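Bottles, caps and other bits from the worktable

I've been tidying the table by the white wall this week, and it's mostly been bottles and their caps. The fish sign stays up over the power strip - I like him too much. Yuzhen Pan wants the green bottles kept for watering cuttings, so I'm saving every one I get.

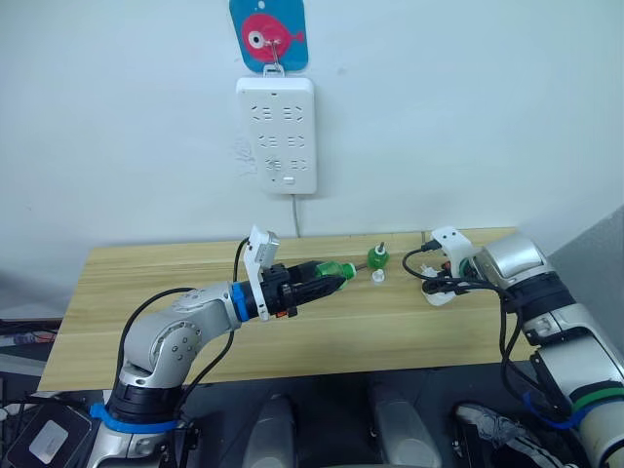

Do you store the bottles with the caps on?

Caps off until they've dried out inside, usually 2 days. After that I screw them on and the bottles go in the bin under the stairs.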